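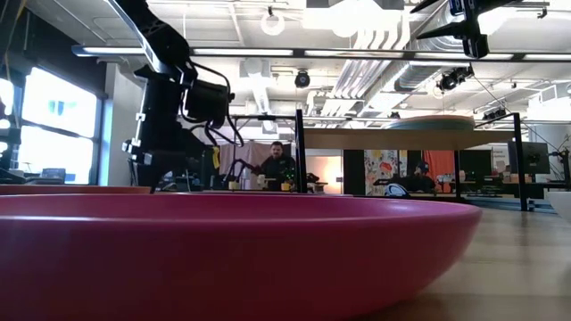 Gripper over the big pink bowl, seen from table height.

Fitting and setting up a two-finger gripper for bowls and cups

2026-01-22

Quick write-up because I keep getting asked and keep typing the same answer. It covers bolting the gripper on, running the cables, setting the table height and getting a first pick off the rim of a bowl. Assumes your arm already moves and you can jog it by hand from the pendant or keyboard. If it doesn't, sort that first.

What you need

Arm, gripper, the adapter plate that goes between them. Ours is the Hondel plate, the older one with slotted holes. The newer one has round holes and is fussier.
Hex keys. Decent ones. The cheap set rounded off on me halfway through.
Thread lock, the weak sort.
Hook and loop straps, not zip ties (you will want to move the cables again).
Something to pick. Plastic bowls are good. Wide, light, don't break.
A steel rule and a bit of thin card.

Step 1. Power off

Off at the wall. Brake on. If your arm sags with the power off, put a block under it before you touch a bolt.

Step 2. Plate on the wrist

Offer the plate up, all the bolts in finger tight, then go round crosswise. A dab of thread lock on each. Don't do them fully one at a time, the plate pulls over to one side and you'll be chasing a tilt all evening.

Check it with the rule across the face. Any daylight under it, slacken off and start again.

Step 3. Gripper on the plate

Motor housing out to the side, so you can get at the plug. I had it round the other way at first and the plug hit the forearm every time the wrist folded up. Fingers pointing down when the arm is in its rest pose.

Open and close by hand if yours allows it. Should feel even all the way. Gritty = a side plate is nipped up too tight.

Step 4. Cables

This is where most of the time goes. Leave loops. Proper big ones. Turn the wrist to both ends of its travel by hand, slowly, and watch the cable and not the gripper. If it goes tight anywhere, more slack. If it can hang down past the fingertips, less slack, or strap it higher up.

One strap at the wrist, one at the elbow, nothing in between. I tried three and it just made a kink.

Step 5. Table height

Power on, slow speed. Set 9 per cent for this, no more.

Jog down over bare table until the card just drags under the fingertips. Save that as table zero. Then go up 70 mm and save that as your safe height. Every move across the table happens at safe height or above. If your bowl is taller than that, and deep ones are, raise the number. Measure the bowl, don't guess it.

Redo table zero any time the gripper has been off. Even if you think it went back the same. It didn't.

Step 6. First rim pick

Put the bowl down and mark its place with tape.

Jog so one finger is outside the rim and one inside, square to the edge. Stop just above the lip and look at it from the side, get your eyes right down to table level. From above it always looks lined up.

Lower until the tips are 21 mm past the lip. Close at the lowest force setting. Lift slow.

If it slips, add force one notch at a time. If the bowl swings, you're not square to the rim, turn the wrist a touch. If the bowl tips as you close, one finger is touching before the other, so shift sideways towards the late one's side and try agian.

Save three points: above, down, lifted. Name them something sensible. I had p1, p1b and p1new and picked the wrong one, which drove the fingers into the table.

Step 7. Swap to a cup

Same idea, smaller everything. Less force, and open the fingers only a little wider than the wall or you'll knock the one next to it.

Settings file

Save it before you switch off. In Condex that's Save then Save to arm, it is two seperate buttons and the first on its own does not survive a power cycle. Lost an afternoon's points to that back in August.

Bits that might catch you

Shiny bowls throw the overhead lights straight back. If you're using vision to find the rim, try it with the lights off over the table first.
Pads wear. Swap both together.
Keep 2 spare side plate screws taped inside the lid of the Putari box, they're tiny and they ping off.
Hands out before you press go. Every time.

Tool changer notes to follow when I've got mine working.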